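Chapter 7
Containers and Closures

Most things in a kitchen or bathroom cupboard come in something with a lid. We open and shut these lids many times a day and seldom think about how they differ. This chapter looks at the common kinds of closure, how each one keeps its contents in, and what goes wrong when the wrong kind is chosen.

A closure has two jobs. It must seal well enough for what is inside, and it must open easily enough for the person using it. A jar of pickles needs a tight seal and may be hard to open. A tub of cotton buds needs very little seal at all. Screw caps, push-on lids and flip lids share the work between them. A flip lid is joined to the rim by a hinge, so it stays with the container when it is open.
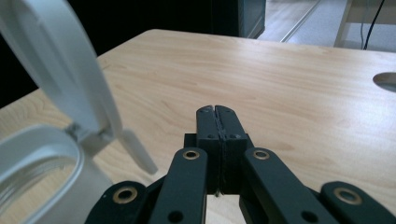
Why do some tubs have a hinged lid when a screw cap would seal more tightly? A hinged lid can be opened with one hand and cannot be mislaid, and for dry goods used often these points matter more than a very tight seal.

Section 7.1 deals with threads and rims. Section 7.2 deals with hinges, using figures from the Linthorpe household survey, in which 1480 of 2251 tubs had a lid attached to the body. Before you begin, collect a few empty containers from home and bring them to the Wednesday class. Wash them first and leave the lids on. You will need them for the sorting exercise at the end of the chapter.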